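Jesteo Opens Shared Refrigerator in Nernmont

11 October 2020 — Jesteo has opened a shared refrigerator for residents of the Keogh building in Nernmont. Drinks and sealed food may be left or taken at any hour.
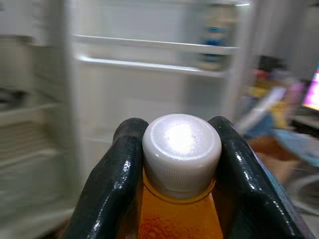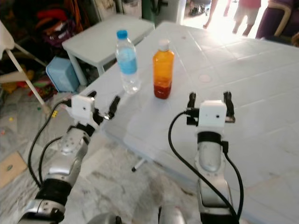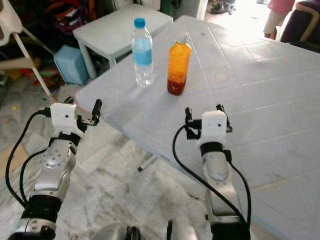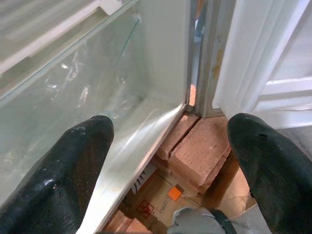

Bottled drinks, the white table and a clear drawer at the Keogh building.

The service is open to all 80 households. Bottles should be closed before they are stored — open containers will be discarded. Gedell will clean the shelves and drawers every 3 days. The arrangement will be reviewed in April.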